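How to run a small handball round robin without losing your mind

I've run the Todbridge spring handball day every May for a while now, and I still get messages asking how we fit all the games into one hall. So I've written it down (sorry it took me this long, Lai-ching!).

Start with the number of teams. Five is lovely. Everyone plays everyone, one side sits out each round, and the resting team can keep the score. That makes ten games.

Next, set the length of a game. We play 30 minutes straight through, with no half-time, and if you only have one court that's most of your day gone already. Start at 9am and be strict about it!

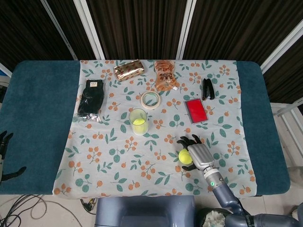
A bagged black glove and a snack wrapper on the berry-print cloth.

Now the table. Two points for a win, one for a draw, and write down goals for and against after every single game, even the thrashings. Amos Halvorsen once tried to do ours from memory and we had to ring round three captains that evening.

Decide your tie-break before the first whistle and pin it up by the door. I go head-to-head first, then goal difference, then goals scored. Astilden use goal difference first and they're happy with it, so pick whichever you like, but pick one.

Last thing, money. Hall hire was 400 pounds for us last time and entry fees brought in 262, so we made up the rest with a cake stall. Book the hall early, and ask whether the goals are included in the price.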